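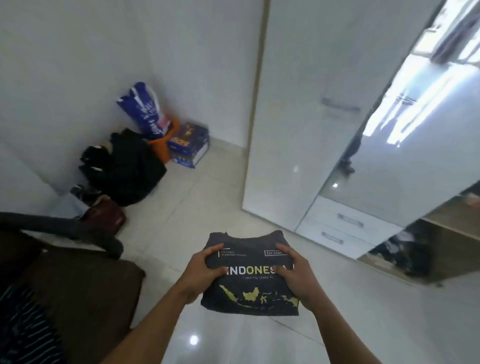 Attachment 1: dark T-shirt with the INDONESIA print, held in both hands, collar at the top.

Ticket 2879
Machine: Wilum folding cell, Loston site
Reported by: Perla Xolalpa
Assigned to: Talha Khokhar
Status: open, again

Perla, 08:40
Cell 6 keeps stopping on printed T-shirts. It picks up the shirt, lays it on the plate, makes the first side fold and then gives fault 102, "garment edge not found". Plain shirts go through. I was told in November that the software update would cure this. It has not. The attached shirt is one of the types it refuses. The finished fold should look like that, a rectangle with the neck showing and the print facing up.

Talha, 09:25
Jollum support say the overhead camera wants cleaning and the lights want turning up. They said the same last time. Cleaned the lens anyway, wiped the plate, put the lights up one step. Ran plain shirts, fine. Ran a printed one, fault 102.

Perla, 09:50
So the lens was not dirty.

Talha, 10:30
It had a bit of lint on it, but I agree that was never the cause. Saved the camera picture at the moment of the fault. The edge finder is drawing its line along the top of the big lettering. White and yellow on a dark shirt is a much stronger edge than dark hem on our grey plate, so I can see why it falls for it. Jollum's answer is that the cell should be "retrained" on our stock, which they quote for separately. I am not ready to believe we need that.

Talha, 11:45
Contrast threshold was set to 1000. I can't find who set it or when, and the manual gives no reason for that value. Lowered it in steps until the hem was picked up as well as the print, then told the edge finder to take the outermost line. Swapped the grey plate for the white one from the Usmani cell. Printed shirts now fold. One came out with the collar tucked under, so the second fold is still early.

Perla, 13:15
Was it the plate or the setting?

Talha, 13:20
Don't know. Changed both together, which I shouldn't have. Will put the grey plate back after the shift and run the same shirts again.

Perla, 13:35
Please do. I'm not signing this off on one good hour, and the Usmani cell will want its plate back. Leave the ticket open and keep the old settings file.

Talha, 16:10
Old file saved on the cell under the ticket number. Grey plate going in now. Collar timing still to do.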